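시뮬레이션에서 배운 손, 그리고 우리가 세는 숫자에 대하여

로봇 학습 쪽 일을 하다 보면 한 해에 몇 번씩은 같은 질문을 받게 됩니다. 시뮬레이터에서 잘 되는 게 무슨 소용이냐, 진짜 책상 위에서 해 봐야 아는 것 아니냐 하는 질문이지요. 명절에 친척 어른께도 들었고, 학회 복도에서 처음 인사한 분께도 들었고, 지난 June 호 소식지에 짧은 글을 쓴 뒤에는 메일로도 받았습니다. 저는 이 질문을 꽤 좋아하는 편입니다. 질문하신 분의 의심이 건강하기도 하고, 대답을 하다 보면 제가 무엇을 믿고 무엇을 덜 믿는지 스스로 정리가 되기 때문입니다. 그래서 이번에는 마음먹고 조금 길게 써 보려고 합니다. 차 한 잔 옆에 두고 천천히 읽어 주시면 좋겠습니다.

먼저 제가 어떤 일을 하는지부터 말씀드려야겠네요. 저희 모임은 Natcombe라는 작은 연구 과제에서 두 팔 로봇의 잡기 정책을 학습시키고 있습니다. 사람이 원격으로 조작한 시연을 모으고, 그 시연을 흉내 내는 정책을 만들고, 그 정책을 가상의 탁자 앞에 세워 평가합니다. 시연은 지금까지 200개를 모았고, 평가는 한 정책에 2000번씩 돌립니다. 이 두 숫자의 차이가 오늘 글의 절반쯤을 차지하게 될 것 같습니다.

정책이 받아 보는 것은 손목 쪽에서 내려다본 시야와 탁자 전체를 보는 시야입니다. 처음 합류한 분들은 손목 시야를 보고 대개 당황하십니다. 양쪽에 손가락이 하나씩 있고 그 사이로 회색 바닥만 펼쳐져 있으니, 이걸 보고 도대체 무엇을 배우라는 건가 싶은 것이지요. 저도 그랬습니다. 그런데 며칠 들여다보고 있으면 생각이 달라집니다. 아무것도 잡지 않은 순간에도 탁자 끝이 어느 쪽으로 기울어 있는지, 빛이 어디에 번지는지를 보면 손목이 어떤 자세인지 어렴풋이 짐작할 수 있거든요. 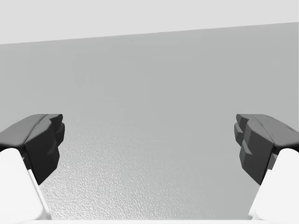
평가 횟수라는 사치

실물 로봇으로 2000번을 평가한다고 상상해 보십시오. 물건을 제자리에 돌려놓고, 조명을 확인하고, 떨어진 상자를 줍고, 관절이 뜨거워지면 쉬게 해 주어야 합니다. 예전에 Flastby라는 이름의 실물 장비로 일할 때 저희는 하루에 22번을 평가하면 그날은 운이 좋은 날이라고 했습니다. 22번 가운데 15번을 성공하면 회의에서 박수가 나왔고, 다음 정책이 그보다 하나라도 더 성공하면 개선이라고 불렀습니다. 지금 돌이켜 보면 얼굴이 조금 화끈거립니다. 그 정도 횟수에서 한두 번의 차이는 동전을 던져도 나올 수 있는 것인데, 저희는 거기에 이야기를 붙이고 원인을 찾고 다음 달 계획까지 세웠으니까요.

시뮬레이션이 제게 준 가장 큰 선물은 바로 이 부끄러움이었습니다. 같은 정책을 초기 배치만 바꾸어 2000번 돌려 보면, 처음 스무 번 남짓의 성적이 얼마나 출렁이는지 눈으로 볼 수 있습니다. 초반에 형편없던 정책이 끝에 가서는 앞서 있기도 하고, 초반에 모두를 들뜨게 했던 정책이 슬그머니 평균으로 내려앉기도 합니다. 이 출렁임을 한 번이라도 본 사람은 실물 결과를 읽는 눈도 달라집니다. 저는 그래서 새로 오신 분들께 멋진 정책을 만들기 전에 평범한 정책 하나를 아주 많이 평가해 보시라고 권합니다. 지루한 일이지만 (정말 지루합니다!) 그만한 공부가 없습니다.

물론 많이 돌린다고 해서 다 해결되는 것은 아닙니다. 잘못된 질문을 2000번 던지면 잘못된 답을 아주 정밀하게 얻을 뿐이니까요. 그래서 무엇을 탁자에 올려놓느냐가 중요해지고, 저는 요즘 이 문제에 마음을 많이 쓰고 있습니다.

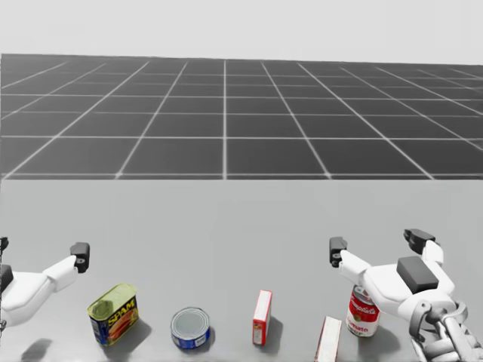 물건 고르기를 사소한 준비 작업으로 여기는 분위기가 이 분야에는 아직 남아 있습니다. 논문에서는 한 줄로 지나가고, 발표에서는 그마저도 생략되곤 하지요. 그런데 정책이 무엇을 할 줄 아는지는 무엇을 만나 보았는지에 크게 좌우됩니다. 모서리가 있는 스팸 캔과 납작하고 둥근 참치 캔, 키에 비해 폭이 좁은 빨갛고 흰 상자, 그리고 캠벨 토마토 수프 캔은 모두 부엌 선반에 있을 법한 것들이지만 손가락 두 개짜리 그리퍼에게는 저마다 다른 문제입니다. 수프 캔은 옆에서 어느 방향으로 다가가도 폭이 같지만 스팸 캔은 비스듬히 돌려 놓기만 해도 어디를 물어야 할지가 달라집니다. 좁은 상자는 잡기는 쉬워 보여도 살짝 건드리면 넘어지기 쉽고, 낮은 캔은 손끝이 탁자에 닿을까 걱정해야 합니다. 사람이라면 의식조차 하지 않을 이 차이를 정책은 시연 200개 안에서 알아서 찾아내야 하는 것입니다.

저희가 시험해 본 방법은 사실 아주 소박합니다. Hajji라고 이름 붙인 이 방법은 시연을 더 모으는 대신, 이미 모은 시연을 접근하는 구간과 접촉하는 구간으로 나누고, 접촉하는 구간에 학습의 무게를 더 실어 줍니다. 원격 조작 기록을 보면 대부분의 시간은 손이 허공을 지나가는 데 쓰입니다. 조작하는 사람이 망설이기도 하고, 한숨 돌리기도 하고, 각도를 이리저리 재 보기도 하지요. 그 시간이 쓸모없다는 말은 아닙니다. 다만 정책이 그 긴 망설임까지 성실하게 흉내 내느라 정작 손가락을 오므리는 짧은 순간을 대충 배우는 일이 잦았습니다. 저는 이것을 보면서 어릴 때 피아노 학원에서 쉬운 앞부분만 백 번 치고 어려운 마디는 흐지부지 넘기던 제 모습을 떠올렸습니다.

그러면 허공을 지나가는 구간은 무시해도 되느냐, 그것도 아니어서 일이 재미있어집니다. 무게를 접촉 쪽으로 너무 몰아주면 정책은 물건 앞에서는 의젓한데 물건 앞까지 가는 길을 잃어버립니다. 손목 시야에 회색 탁자만 가득할 때 어느 쪽으로 가야 하는지를 모르는 것이지요. 저희는 이 균형점을 찾느라 겨울을 거의 다 보냈고, 찾은 뒤에도 그것이 다른 작업에서 그대로 통하리라고는 기대하지 않습니다.
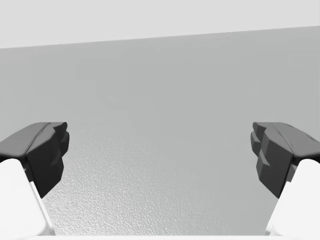
그래도 얻은 것은 분명히 있습니다. 실패의 모양이 달라졌습니다. 예전 정책의 실패는 대체로 물건을 건드리고, 밀고, 넘어뜨린 다음 빈 손을 들어 올리는 식이었는데, 새 정책은 실패하더라도 물건 가까이에서 다시 각도를 잡으려고 합니다. 성공률이라는 숫자 하나만 적어 놓으면 이 변화는 보이지 않습니다. 그래서 저는 성공률 표 옆에 실패를 종류별로 나눈 표를 꼭 같이 싣자고 주장하는 쪽입니다. 심사하시는 분들이 지면이 아깝다고 하실 때도 있지만, 다음에 같은 길을 걷는 사람에게는 성공률보다 그 표가 훨씬 요긴할 것이라고 믿습니다. 저 역시 다른 연구실의 실패 표 덕분에 헛걸음을 몇 번이나 면했습니다.

이쯤에서 처음의 질문으로 돌아가 보겠습니다. 시뮬레이터에서 잘 되는 게 무슨 소용인가요? 제 대답은 이렇습니다. 가상의 탁자에서 잘 된다고 해서 진짜 탁자에서 잘 된다는 보장은 없습니다. 마찰도 다르고, 빛도 다르고, 진짜 캔은 찌그러지기도 하며, 진짜 상자는 모서리가 눌려 있기도 합니다. 이 간격을 가볍게 말하는 분을 만나면 저는 조금 경계하게 됩니다. 하지만 두 방법 가운데 어느 쪽이 나은지를 비교하는 일, 어떤 조건에서 무너지는지를 알아내는 일, 내 가설이 우연에 기대고 있지는 않은지를 따져 보는 일이라면 가상의 탁자는 더없이 너그러운 선생님입니다. 똑같은 배치를 몇 번이고 다시 차려 주고, 불평도 하지 않지요.

저희 평가 환경인 Hadeo도 그런 생각으로 꾸렸습니다. 배경은 일부러 단순하게 두었습니다. 화려한 부엌을 그려 넣자는 의견도 있었고 저도 한때는 솔깃했는데, 비교를 목적으로 하는 동안에는 변하는 것이 적을수록 읽기가 쉽습니다. 격자무늬 바닥과 밋밋한 탁자면 충분하다고 지금은 생각합니다. 두 팔이 물건 줄의 양옆을 하나씩 맡고 있으니 어느 팔이 먼저 나설지도 정책이 정해야 하는데, 가운데쯤 놓인 물건을 두고 양쪽이 서로 양보하듯 머뭇거리는 경우가 아직도 꽤 있습니다. 보고 있으면 좁은 골목에서 마주친 두 사람 같아서 웃음이 나다가도, 평가표를 생각하면 금세 웃음이 가십니다.
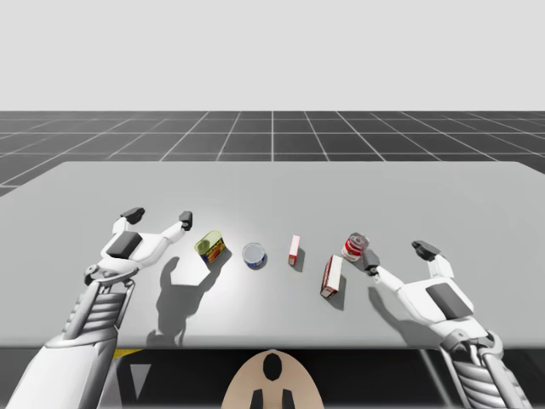
줄지어 놓인 다섯 물건과 양쪽에서 그리퍼를 벌린 두 팔. 시뮬레이션 화면.

이 머뭇거림을 어떻게 다룰지를 두고는 저희 안에서도 의견이 갈립니다. 역할을 미리 정해 주는 규칙을 넣자는 쪽이 있고, 시연을 더 다양하게 모으면 풀릴 것이라는 쪽이 있습니다. 저는 마음이 두 번째로 기울지만, 그 말을 하려면 먼저 시연을 모으는 수고를 제가 더 해야겠지요. 원격 조작을 오래 하면 어깨가 어찌나 뻐근한지 해 보신 분은 아실 겁니다.

젊은 연구자분들께 드리고 싶은 말씀이 하나 더 있습니다. 자기 방법이 이기는 조건만 찾아다니지 마시고, 지는 조건도 하나쯤은 논문에 실어 주십시오. 저희 경우에는 물건끼리 바짝 붙어 있을 때 Hajji가 기본 방법보다 나을 것이 없었습니다. 접촉 구간에 무게를 주었더니 옆 물건과의 접촉까지 열심히 배운 것은 아닌가 의심하고 있는데, 아직 확인하지는 못했습니다. 혹시 비슷한 일을 겪으신 분이 계시면 편하게 메일을 보내 주세요. 답장이 늦을 수는 있어도 꼭 읽습니다. 다음 글에서는 접촉 구간의 경계를 어떻게 정했는지, 사람이 손으로 표시한 것과 힘 신호로 자른 것이 얼마나 달랐는지를 써 볼 생각입니다.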